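Stikach abre en Mistside un taller público de conservas y publica su recetario de temporada

Mistside, 2021-07-04

Stikach, cooperativa de elaboración de conservas vegetales, pone en marcha en Mistside un taller público de cocina y envasado. El espacio ocupa la planta baja del antiguo almacén Hapeta, en la calle del mismo nombre, y dispone de 185 metros cuadrados repartidos entre una sala de preparación, una zona de cocción y una despensa. El taller estará abierto a particulares, asociaciones de huertos y pequeños productores que no cuentan con instalaciones propias.

La apertura coincide con la publicación del recetario de temporada de la cooperativa, un volumen de 106 páginas que recoge las elaboraciones probadas en los dos últimos años. El libro se distribuye en el propio taller y en los puntos de venta habituales de Stikach.

Un espacio compartido para los excedentes de verano

Mistside y los pueblos vecinos producen en los meses cálidos más tomate, ciruela, pepino y judía verde de lo que pueden vender en fresco. Una parte se regala, otra se queda en el campo. El taller nace para que esa cosecha se transforme cerca de donde se recoge, en lotes pequeños y con un control sencillo de cada partida.

"Llevábamos tiempo recibiendo llamadas en agosto de gente que tenía cajas de tomate en el garaje y no sabía qué hacer con ellas", explica Marleny Bermúdez, coordinadora de Stikach. "Les explicábamos el proceso por teléfono, pero en una cocina doméstica es difícil trabajar con más de unos pocos kilos a la vez. Con el taller pueden venir por la mañana con la fruta y marcharse por la tarde con los tarros cerrados y etiquetados."

Los usuarios reservan turnos de cuatro horas. En cada turno hay una persona de la cooperativa que revisa las recetas, comprueba la acidez de las mezclas y supervisa el baño de agua. Las conservas de baja acidez, como las judías o los pimientos sin vinagre, solo se elaboran en los turnos destinados a olla a presión, que requieren haber asistido antes a la sesión de iniciación.

Recetas ordenadas por semanas

El recetario no sigue la división habitual entre mermeladas, encurtidos y salsas. Está ordenado por semanas de cosecha, desde las primeras fresas hasta las últimas calabazas, y cada receta indica la cantidad de fruta o verdura ya limpia, el peso final y el número de tarros que conviene tener preparados. El capítulo de diciembre se dedica a lo que se puede hacer con fruta congelada en verano: compota de ciruela, jarabe de grosella y una salsa de tomate con laurel.

Los textos son de Elsie Costigan, que ha trabajado con las notas reunidas en las sesiones de prueba -- libretas con correcciones, tiempos tachados y observaciones de varios participantes. "En las libretas aparecía tres veces la misma mermelada de albaricoque con tres cantidades de azúcar distintas", señala Costigan. "Las hicimos todas otra vez. La que hemos publicado es la intermedia, y en una nota al pie se explica cómo cambia la textura si se reduce."

El libro incluye también un capítulo sobre el llenado de tarros y botellas, con indicaciones sobre el espacio libre que debe quedar bajo la tapa (un centímetro en mermeladas, algo más en fruta entera), la limpieza del borde antes de cerrar y el orden en que se enfrían los envases. Los jarabes y vinagres aromatizados se tratan aparte, por el tamaño de la boca de las botellas.
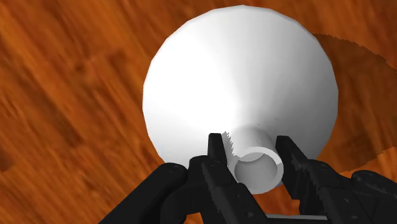
Oddur Briem pide que no se pase por alto la parte menos vistosa del trabajo: recuerda que un tarro bien cocido se estropea igual si el borde queda sucio de azúcar, y que en las sesiones de prueba casi todos los cierres fallidos venían de ahí. También aconseja anotar la fecha y el contenido en cuanto el vidrio esté frío y retirar el aro de las tapas de rosca antes de guardar los tarros en la despensa.

Las indicaciones de higiene del recetario se han reunido además en una hoja de una sola cara, que estará colgada en la zona de cocción y podrá recogerse a la entrada.

Horarios, tarifas y reservas

El taller funcionará durante todo el año, con más turnos entre julio y octubre. En temporada alta habrá un turno de mañana y otro de tarde; el resto del año, solo de mañana. Cada turno admite un máximo de seis personas, que pueden acudir por separado o en grupo.

La tarifa es de 30 euros por turno e incluye el uso de fogones, ollas, termómetros y utensilios de llenado, así como el agua y la energía. Los tarros y las tapas no están incluidos. Se pueden llevar de casa, siempre que el vidrio no tenga golpes y las tapas sean nuevas, o comprar en el taller a precio de coste. Las asociaciones de huertos que reserven una jornada completa pagan una tarifa única de 200 euros.

No se admite fruta caída con golpes abiertos ni verdura recogida más de dos días antes. Quien quiera vender lo que elabore debe comunicarlo al reservar, porque en ese caso la partida lleva un registro distinto y se guarda una muestra durante un año.

Sesiones de iniciación

Wilma Dunbar impartirá las sesiones de iniciación, gratuitas para quienes ya tengan un turno reservado. Duran dos horas y tratan la esterilización de los envases, la medición de la acidez, el punto de la mermelada y el uso de la olla a presión. Quien solo vaya a preparar mermeladas o encurtidos puede asistir a la primera mitad.

A partir del otoño habrá también una sesión mensual sobre fermentados -- chucrut, pepinos en salmuera, zanahoria con jengibre --, que se celebrará en la sala de preparación y no requiere reservar turno de cocina. Las fechas se publicarán en el tablón del taller.

Colaboración con los huertos de Trorkberg

Los huertos vecinales de Trorkberg serán los primeros en utilizar el espacio de forma regular. El acuerdo firmado con Stikach les reserva dos jornadas al mes hasta el final de la temporada, y a cambio los huertos cederán una parte de su cosecha de ciruela para las sesiones de iniciación. Lo elaborado en ellas se entregará al comedor de Mistside.

"La ciruela nos llega toda en diez días", comenta Hamish Rakena, portavoz de los huertos. "El año pasado hicimos mermelada en cuatro cocinas distintas y cada una salió de un color. Se comió igual, pero preferimos hacerla junta."

Sobre Stikach

Stikach es una cooperativa dedicada a la elaboración de conservas vegetales en lotes pequeños. Trabaja con productores de Mistside y de los municipios cercanos, y vende sus productos en mercados y tiendas de la zona.

Las reservas de turnos y los encargos del recetario se atienden en el mostrador del taller, antiguo almacén Hapeta, Mistside, en horario de mañana. Los medios que deseen visitar las instalaciones o recibir un ejemplar del libro pueden dirigirse a Marleny Bermúdez en la misma dirección.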